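Notebook, October, video channel traffic test

Picking this up after lunch, so forgive the ramble. The question is still whether people arriving from the Mavport newsletter do anything for how often our videos get suggested to strangers. We linked 3 videos in the newsletter and left their three partners alone (same length, same week, same style of thumbnail, as close as I could match them!).

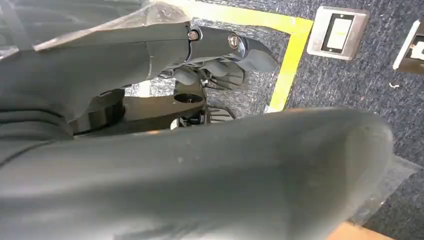

The linked ones picked up 651 views from outside, which made me very happy until I looked at watch time. Most of those visitors left inside the first minute, bless them. Suggested views on the same videos came to 351, against 240 for the unlinked ones, so there is a gap, but I wouldn't hang my hat on it yet.
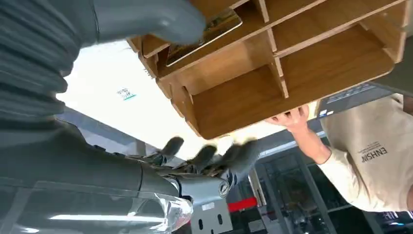 Florencia Orellana thinks the gap is down to the titles, because two of the linked videos have "how to" in them and none of the partners do, and she would like the whole thing run again with the groups swapped.

Fair enough, and I should have caught that when I made the list. Jahangir has the old titles saved in the Wondden sheet, so I can pair them up properly this time. 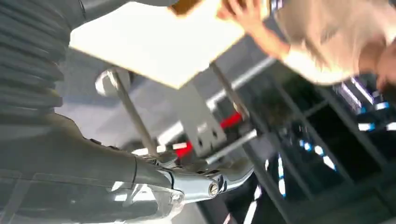 I'd also like to keep the subscriber notification off for both groups, which I forgot on one upload last time (the Sosa one, and it shows). Still to do: ask Cempaka for the newsletter slot, and export the traffic sources again before the numbers roll over.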